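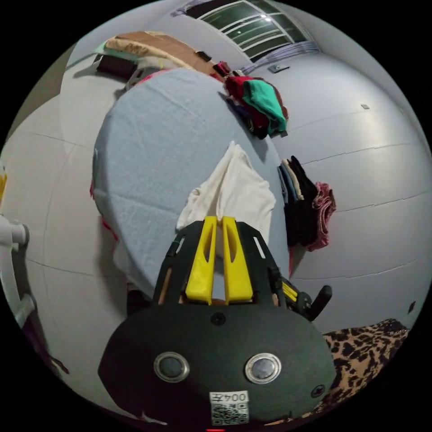
Workshop Tips I Don't Believe Until I've Tried Them

Most workshop advice gets passed along by people who read it somewhere. I've been keeping a list of the usual ones and testing them in my garage in Altilby as they come up. Some held. A good many didn't.

Rice in the toolbox to stop rust

No. I put a sock full of rice in one drawer and left the next drawer alone, and by June both had the same orange freckles on the chisels. A thin wipe of paste wax did more than the rice, and the mice weren't interested in it.

Toothpicks and glue in a stripped screw hole

This one works, up to a point. It's fine for a cabinet hinge. For a gate or anything else that gets slammed, drill the hole out, glue in a hardwood dowel and start over. Let the glue dry overnight whatever the bottle claims.

Soap on screws

It makes them go in easier, sure. Bar soap also pulls in moisture, and I've backed out steel screws from an old bench that had rusted solid under it. Use beeswax. A stub of candle will do if that's what you've got.

WD-40 on everything

My neighbor Percy Tello sprays it on hinges, locks, bike chains and once a squeaky shoe. The hinge is quiet for a week and then it's back. Clean the pin, put a dab of grease on it, and leave it alone. For locks use dry graphite.

Cutting up old sandpaper to sharpen scissors

People swear by it. What you get is a slightly rough edge that feels sharp on paper for a day or two. If they're decent scissors, have them ground. If they came from a dollar bin, I suppose it can't hurt.

Skipping grits

Fiorella Tedesco wrote in to say you can go from 50 straight to 200 if you "press harder." I tried it on a pine shelf. The scratches were all still there, and the stain found every one of them. Go up in steps and let the paper do the work.

Magnetic strips for drill bits

I wanted to dislike these. They're good, as long as you wipe the bits first, because filings stick to the strip and then to everything else. Don't mount one over the bench where you sand.

Vinegar for rusty tools

It does take off rust. It'll also keep going and eat at the steel if you forget about it, as I did with a pair of pliers. Check after a few hours, scrub, rinse in water with baking soda, dry right away and oil. And never mix vinegar with bleach to "speed it up," which I have seen suggested in print.

Labeling jars by taping one of the contents to the lid

Good for screws and washers, useless for nails, which poke through the tape. Write the size on the side of the jar as well. Lids get swapped.

Still to try: car wax on the table saw top, and Marisol Cabrera's trick with a hair dryer and old shelf liner. I have my doubts about the second.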